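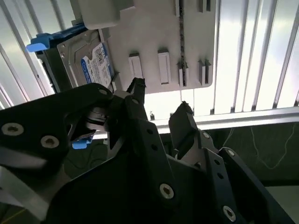 What do I need to take a 3.5-inch hard drive out of a desktop tower when the drive sits in a plastic carrier?

In most cases your hands are enough. The carrier clips around the drive and slides into a metal cage, so there are no screws between the drive and the case. You may need a Phillips screwdriver for the side panel, and a small box or tray for anything loose.

Before you start

Copy anything you want to keep. If the computer still starts, do this first and check the copy on another machine. Opening a few files at random is a better check than looking at the folder size.

Shut the computer down from the menu. Unplug the power cord, then the monitor, keyboard and network cables. Press the power button once and hold it for 8 seconds with the cord out. Move the tower to a table with good light and lay it on its side, with the removable panel facing up.

Touch bare metal on the case before you reach in, and again whenever you have walked away and come back. A wrist strap is fine if you own one.

Opening the case

Some towers have a lever on the side panel, some have thumbscrews at the back, and some have a latch that needs to be held while the panel slides. Try the latch before you try force. Once the panel is loose, lift it away and stand it somewhere it won't be stepped on.

Find the drive cage. It is a metal bay, usually toward the front of the computer. Take a phone picture of the cables before you unplug any of them. It takes a moment and saves a lot of guessing later, especially in a case where someone has added a second drive.

Unplugging the drive

A SATA drive has two connectors side by side. The narrow one carries data and the wide one carries power.

1. Hold the data connector by its plastic body. If it has a small metal spring on it, press the spring down and keep it down while you pull.
2. Pull the power connector straight back. These can be stiff. Rock it very slightly along its length, never up and down.
3. Fold both cables out of the way of the bay. If they are short, tuck them under another cable so they stay put.

Do not pull on the wires themselves. The plastic tongue inside a drive's connector is thin and can snap, and a drive with a broken tongue is hard to get data from.

Sliding the carrier out

Look for the colored plastic. Release tabs and latches inside a case are often blue so you can tell them from the parts that should stay where they are. Depending on the carrier, you either squeeze two tabs toward each other or pull on one. Keep hold of the tab and slide the carrier straight out of the cage.

If it stops partway, look for a cable caught behind it. Push the carrier back in a little, free the cable and try again. Support the drive from underneath with your other hand once it is most of the way out. A full-size drive is heavier than it looks and should not be dropped even a short distance. 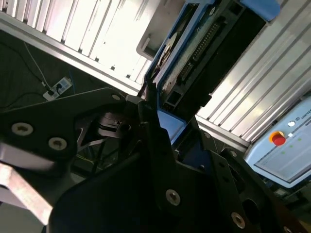 Connector pins beside the rim of the blue plastic housing.

Taking the drive out of the carrier

The carrier holds the drive with small pegs that fit into the screw holes on its sides. Flex one side of the carrier outward until its pegs clear the holes, then tilt the drive up on that side and lift it off the pegs on the other. Keep your fingers off the circuit board and the contacts.

Older carriers get brittle. If one resists, work from the end that is open and bend it only as far as it needs to go. Anisa Hidayat went through 62 of these for the Fumholm school office and broke two, both on cold mornings before the heat came on. Let the computer sit in a warm room for a while if it has been in a garage.

Note which way the drive faced. Some carriers will accept a drive upside down, and then the connectors end up in the wrong place for the cables.

Putting the new drive in

Fit two pegs into the holes on one side, flex the other side out, lower the drive and let the second pair of pegs snap in. All four should sit fully in their holes, and the drive should not rattle when you tip the carrier.

Slide the carrier into the cage until the latch clicks. Pull on it gently to be sure. Plug in the power connector and then the data connector. Each one is shaped like an L inside and goes in only one way.

Close the case, reconnect the cables and turn the computer on. The new drive should be listed in the setup screen. If it is missing, shut down, unplug again and reseat the data cable at both ends.

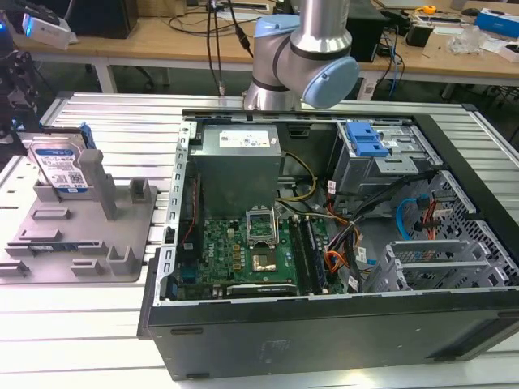
Ercombe, Jan 31, 2022

A few readers wrote to ask about towers being stripped for parts, where the drive is only one of several things to come out. With the case on its side and the panel off, get your bearings from the power supply, the gray box with the white label on it. In this layout the silver drive cage is at the other end of the case, under the bright blue latch.

Take the drive out early, before you start on the board. If the CPU socket is already without its cooler, keep cables and tools from dropping onto it while you work at the cage. Push the loose bundle of wires aside with your fingers and check that none of it is looped over the carrier.

Memory can wait until the drive is out and put away. Place the drive flat in an antistatic bag, write the date on a piece of tape and stick the tape to the bag. Leave the maker's label uncovered.

Empty carriers are worth saving. The Kulier parts shelf takes them if the pegs are intact.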